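3. Building the gripper in a shared workshop

We had hoped, in the first draft of this paper, to get away with a short section on the hardware, but so many readers wrote to ask how the thing was put together that it seemed kinder to tell it properly. The Zallik gripper is meant to be built by ordinary people in a garage or a shared shop, and everything on it can be made with the tools a modest workshop already owns. Its body is a light plastic shell that carries the fingers, and beside them sits a square printed marker, which the tracking software uses to work out where the fingers are.
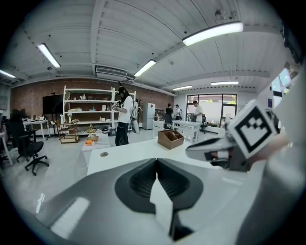 Retdale, April

The build took longer than we planned, mostly on account of the shell. Nektarios Nikolaidis redrew it twice so that it would come off the printer in 2 pieces, and each redraw meant another long wait and a good deal of tea. We are fond of the final shape -- it is broad across the top and easy on the wrist -- though we would still like it to be lighter.

Testing was done in the same room as the building, with people coming and going between the desks and the shelves by the brick wall. We favoured this over a tidy bench. A home builder will have chairs, a fridge and a few people in view (as Figure 3 shows well enough), and the Stillulari tracker has to cope with all of that. Over the whole month we logged more than 4000 short trials, of which 3000 were kept for the analysis in Section 4. A further 843 were set aside for checking the marker readings by hand, a slow and rather companionable job that we shared out over several evenings.

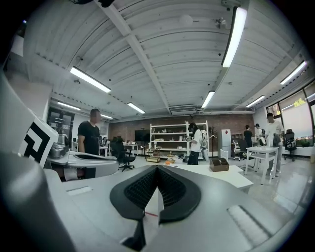
Figure 3. View over the body of a gripper in the shared workshop, with a second device at left.

The one part we would change is the finger pad. Our early pads followed the Marsden pattern, with a plain flat face, and small boxes tended to slide on them. A textured face held much better in our trials, and the drawings for it are in Appendix B, along with the colour settings we used for the printed markers.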